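Keltdale Evening Classes
Household Money and Small Budgets
Notes for Session 3: Where the money goes between paydays

Welcome back, everyone, and a special hello to those who missed the last session because of the trains from Gumbridge. You will find you can pick things up quite easily from here, and the first two handouts are still in the tray by the door if you would like them.
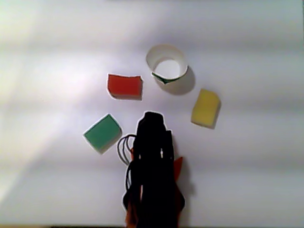
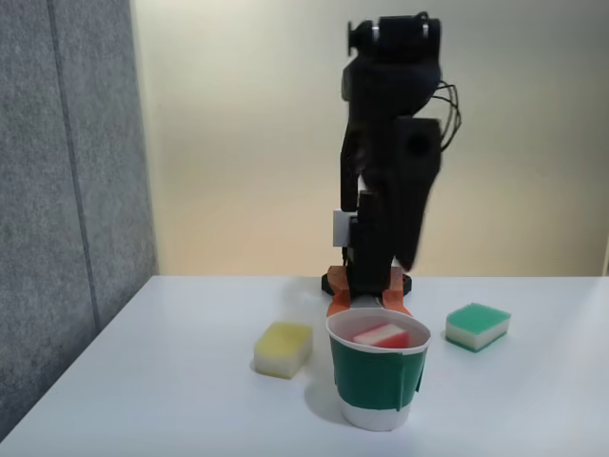
White tabletop, both views.

Last time we drew up a plain list of what comes in and what goes out over a month, and I asked you to keep your receipts in an envelope. I hope most of you managed it, even if the envelope was more of a carrier bag (mine usually is). Tonight we are going to tip them all out and see what sort of spending they show.

1. Regular, irregular and forgotten

It helps to sort spending into 3 heaps. Regular costs are the ones that turn up at the same time for much the same amount: rent, council tax, the phone, a bus pass. They can be painful, but they seldom surprise us. Irregular costs are things we know will come without knowing quite when, such as new tyres, a school trip, or the boiler making that noise again. Then there are the forgotten ones, and these are what I would like you to look at most kindly and most carefully this week. A coffee on the way to work, a magazine, the extra bits that fall into the trolley when you only went in for milk.

Please don't feel told off by the third heap! Small pleasures are part of a decent life and I would be very sorry if anyone left this course having given up every one of them. What we want is for you to have chosen them.

2. A worked month

Let us take a household in Pomham, two adults and a child, with £2471 coming in after tax. They sat down in February and found that their regular costs were comfortably covered, and yet the account was nearly empty by the last week of every month. When they went through the receipts they found they were buying lunch out on 18 days of the month, at £5 a time. That makes £90. They had guessed it was nearer £30, and I think most of us would have guessed the same.

They kept the lunches for one day a week and took sandwiches on the others. For a month with four working weeks, that leaves £20 on lunches and frees £70, less whatever the sandwiches cost to make. Do take that last part seriously, as bread and cheese are not free either. They put £50 of it into a separate account for irregular costs and left the rest as breathing space.

Try the same sum with something of your own. Write down your guess first, then add up the receipts, and keep both figures side by side.

3. Pots, jars and separate accounts

Some people like to see their money, and for them envelopes or jam jars work very well indeed. Others would rather have a second account and a standing order that goes out the day after payday - before there is any chance to miss it. Either is fine. I have used both over the years, and I went back to jars for Christmas money simply because I enjoy them.

If you share a home, talk about whose job it is to fill the pots. It is a dull conversation, but a much shorter one than the row you have when both of you thought the other had done it.

For next time

Carry on with the envelope for another week. Sort what you have into the heaps from part 1, and make a list of every irregular cost you can think of for the coming year, with a rough figure beside each. Car insurance and birthdays are the two that get left off most often.

Read chapter 5 of the Ostermann booklet, but skip the section on pensions, which we shall come to later in the course. Bring a pencil and a calculator, or a phone that has one on it. Tea is still 50p, in the tin please.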